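Carnora Tabletop, classroom license
Reviewed by Dwight Beaudoin

I teach the robotics elective at McIntyre and run the club that meets in the same room on Friday afternoons. We used Carnora Tabletop for seven weeks this spring, ending in June. It is a two-arm simulator that runs on ordinary desktop computers. The classroom license cost us $106 for the term, paid out of the club account.

I bought it to replace Rorex, which we had used for two years. Rorex is free and has more robots in it, but the physics was poor with small objects and the installer stopped working on our older machines. I also looked at Tiron. It costs more and is aimed at college labs.

Installation took most of a morning. The download is large, and each computer has to be activated separately with its own key. There is no way to push it out to the whole lab at once. After that I had no trouble with it. It opened every time, and it saved student work to the network drive without losing any.

Students control the arms in two ways. They can drag the joints with sliders, or they can write short Python scripts. The sliders are fine for the first class and too slow after that. The script commands are well named and the error messages give a line number. My beginners were moving an arm on their own by the end of the second class. Our periods are 44 minutes, so that matters.

The manual is thin. It covers installation and the list of commands and stops there. Anything about friction, grip force or timing has to be worked out by trying it. Jaxon Nguyen, a junior in the club, wrote a four-page guide to the grip settings that the rest of the group used more than the manual. I wrote to the company about a mistake in the section on joint limits and got a correct answer the next day.

The run log is the best feature. Every attempt is saved with the script that produced it, and you can go back and replay any of them. The club had 1537 attempts in the log by the end of the term. For grading this was very useful. A student whose final script failed could still show me how the earlier ones had changed.

Playback has some problems. You cannot jump to a given second, only drag a bar, and the bar is too short to be accurate. Exported video has no time stamp. Stills export at full size and look the same as they do on screen.

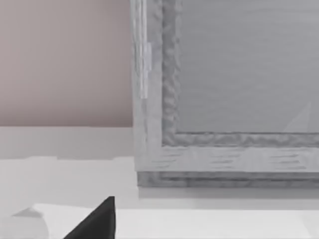
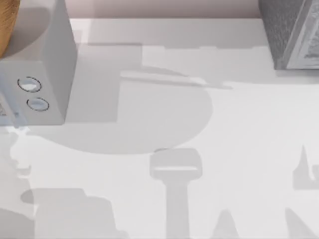
Camera setup is the part I would most like to see improved. Each camera has to be placed by typing in numbers, and the preview only updates after you press Enter. My students often ended up with a view that showed very little of what they needed. Color is also an issue in the default room. The black gripper finger in the first still is easy to find against the white slab, but the small gray wedge on that same slab is hard to pick out, and two students working on color detection had to change their thresholds several times. Shadows are drawn well. In the second still they cover a good part of the white tabletop, and they are strong enough to confuse a simple script that looks for dark shapes. I ended up using that as a lesson. You can turn shadows off in the settings, under Lights, but the choice is not saved with the project and has to be made again each time.

I will renew it for the fall. For a class that already writes some Python it is worth the price. For a younger group using only the sliders, I would stay with something free. I am told bulk activation is planned for the next version, and if you have a large lab I would wait for it.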